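We use cookies to improve your visit. By continuing to browse you accept our cookie policy. OK | Manage settings

Old server board: clean the socket or leave well alone?

Started 01/09/2018 — 234 views — 5 shares

mossybucket
I've inherited a server board from the office clear-out at Clullton, on the understanding that if I carried it to the car it was mine. It last did any work in April, and has lived on top of a filing cabinet ever since, with the lid off its case, collecting whatever drifts down from an office ceiling.

The plan is to turn it into a box for backups and the family photos. I've ordered two sticks of memory from Utilov, who say they'll arrive this week, as they said last week. The processor came separately in an envelope, which I'm told is not best practice.

Before I drop it in, I'd like opinions on the socket. The pins look dusty to me, and I don't know whether to blow it out, brush it, or pretend I never noticed. Load plate is open, memory slots are empty, battery is still in its holder. 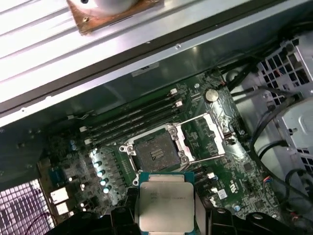

tinpanrally
Leave the pins alone. Every dead board I've had across my bench was killed by somebody being thorough. A bit of dust does nothing, a bent pin does plenty.

mossybucket
So "pretend I never noticed" is a recognised technique. Good.

ohmsweetohm
Disagree with tinpanrally. Fluff between a pin and a pad can lose you a memory channel, and then you spend a weekend blaming the memory. Use a hand blower, the rubber bulb sort for camera lenses. Hold the board on its side and puff across the socket. No brush, no cotton bud, and please no vacuum cleaner.

tinpanrally
I said a bit of dust. If it's a carpet then fine, puff at it. But he'll go in with a can of compressed air held upside down and frost the thing.

ohmsweetohm
Then he can hold the can the right way up. I have faith in him.

mossybucket
It's touching, all this. I own neither a bulb nor a can. Prindach want 20 quid for a "precision dust kit", which as far as I can tell is a bulb in a nice box.

gravelpit
Chemist. Ask for an ear syringe, a new one. Same bulb, no box.

Also change that coin cell while you've got the board on the table. They go flat, the clock resets, and you end up with backups dated before you were born.

tinpanrally
That I agree with. Check the processor's underside in good light as well, if it's been in an envelope. Fingerprints come off with isopropyl and a lint-free cloth. Let it dry, line up the corner mark and lower it straight down. It doesn't want pressing. The lever takes almost alarming force, but that part is normal.

ohmsweetohm
Kapoor do the coin cells in a strip of five. You'll lose four in a drawer.

mossybucket
Ear syringe and batteries on the shopping list, then. Will report back when Utilov's memory turns up, so possibly from retirement.

Log in to reply | 2 people are following this thread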